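Home Posts Kitchen Odds & Ends About

The Table

I bought a pale gray table in April and have been answering for it ever since. Macarena calls it "the operating table." Victor asked where the rest of the office was.

In its defense, the old one was a brown thing with a leaf that dropped without warning, usually during soup. It had seen two moves and 3 apartments, and by the end you could have lost a set of keys in the crack down the middle. I did, for most of a winter.

The new one is smooth. I'd never owned a smooth table and had no idea how much I relied on grooves. Pencils leave. Receipts drift off when the window is open. Crumbs, which used to have the decency to hide, now sit there in plain view until I do something about them. 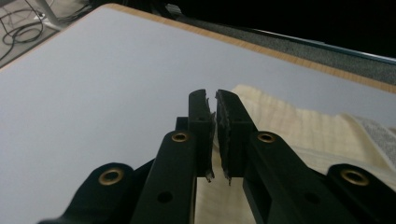 So I wipe it. I wipe it after breakfast, and again around three, and on Saturday I caught myself wiping it before the groceries went on it — as if the onions would care. Miroslava gave me a placemat and I've been treating it like a houseguest.

The leftover screws from the assembly are in a jar. I'm told the table is fine without them. I still don't lean on the left side.

Chairs next, if I can agree with myself on a color. Gray is out.

Last updated in April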